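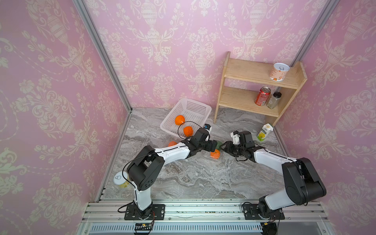
Restine Daily Magnesium Powder

Magnesium has a hand in so much of what the body does all day. Muscles use it, nerves use it, and bones store it. Plenty of us still come up short, especially when lunch is whatever we grabbed on the way out the door. Leafy greens, beans, nuts and seeds are all great sources, and we'd love for you to eat more of them! Restine is for the days when that doesn't quite happen.

We make it at our Nerkbridge kitchen in small batches, and we're really happy with how the current recipe turned out. It stirs into a glass of water with a spoon (no shaker needed) and has a light lemon taste, a little tart, with no chalky finish. If you tried the older version and found it too sweet, please give this one a go. We cut the sweetener way back in October and most of our regulars like it much better.

What's in it

Magnesium citrate, citric acid, natural lemon flavor, stevia leaf extract. There are no colors and no fillers.

How to take it

Stir one level scoop into a full glass of water or juice. Warm water dissolves it fastest, and plenty of people drink it as a kind of evening tea. Take it with food if your stomach is on the touchy side. New to magnesium? Start with half a scoop for the first 5 days and see how you feel. Too much at once can loosen things up, so please stick to one scoop a day.

Sizes

Pouch: 11 ounces, resealable, scoop inside
Travel sticks: box of 11, one serving each
Refill bag: same powder, no scoop

Goes well with

Hekemis Vitamin D Drops, 1,000 IU or 2,000 IU per drop. The 1,000 is the one we reach for ourselves. Both come in the same small bottle, so check the label before you count out drops.
Yusof Ginger Tea, lovely with the lemon.

Storage

Keep the pouch closed and dry. The powder clumps in a steamy kitchen, but a clump breaks up fine under a spoon.

Please note

Talk to your doctor first if you are pregnant or nursing, have kidney trouble, or take antibiotics, water pills or heart medicine. Keep out of reach of children. These statements have not been evaluated by the Food and Drug Administration. This product is not intended to diagnose, treat, cure or prevent any disease.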